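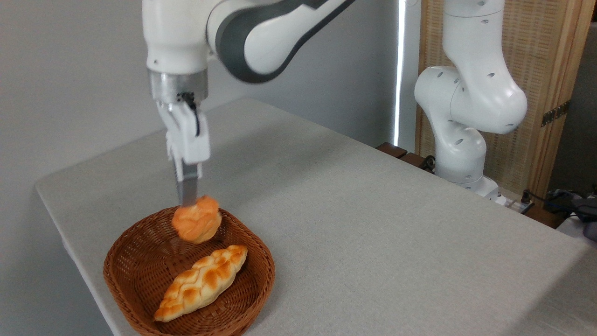

Historical reenactment

Historical reenactment is the hobby (some people would say craft, and a few would say obsession) of dressing, camping, marching and eating the way people did in some earlier time, usually in front of a crowd. I've been at it for 11 years, mostly with the spring and fall encampments at Terton, so I'll lean on what I know and try to be fair to the rest!

Origins

People have been acting out old battles for a very long time. The Romans staged sea fights in flooded arenas, and medieval tournaments sometimes borrowed their themes from ancient stories. In the United States the hobby as I'd recognize it took off in the early 1960s, during the Civil War centennial. Uniforms back then could be pretty rough, with work pants dyed at home and whatever boots were in the closet. Standards crept up over the following decades, and by the time I joined, people were arguing about thread counts over breakfast.

Types of event

A public show is the kind most visitors see. There's a schedule, a rope line, somebody with a microphone, and a battle at 2 p.m. Terton runs this way, with nearly 100 reenactors in the field on a good October weekend and a lot of kids asking if the cannon is real (it is, though it only fires blank charges).

Immersion events are closed to spectators. You stay in period from arrival to departure, which means no phones and no coolers hiding under a blanket. I did one at Silten and slept maybe 4 hours all weekend, and I'd go back tomorrow.

Living history covers the quieter stuff: blacksmithing, laundry, letter writing, field surgery demonstrations. Museums and historic farms do a lot of it. The Kollár farmstead has no battle at all, just a working kitchen and a very patient ox, and I think it teaches more than most skirmishes do.

Clothing and gear

The usual word for a person's whole outfit is "kit," and the person they portray is their "impression." A new member can generally borrow most of it for the first season. Please do borrow! I bought a wool coat right away, found it was the wrong cut for my unit, and ended up selling it at a loss. Shoes are where I'd spend money first, then a decent blanket.

People who care very deeply about accuracy get called "progressives" or "stitch counters," depending on who's talking. People who care very little are "farbs." Where that word came from is disputed, and I've heard five or six explanations around one campfire, all told with complete confidence.

Safety

Black powder events have an inspection before anyone takes the field. Officers check each musket, ramrods usually stay put during the battle, and muzzles get elevated at close range. Hand-to-hand fighting is worked out ahead of time or skipped. Heat is the trouble I've seen most often, wool being what it is, and the Arar group now puts water carriers in period dress right behind the line.

Criticism

Some historians feel that a mock battle turns suffering into a picnic, and that the causes of a war get lost behind the smoke. I've come around to part of that. Several groups, Arar included, now open with a talk on why the war was fought and who was living on that land at the time. Attendance at the talks is uneven, especially when it rains.

See also: living museum, military camp life, historical costuming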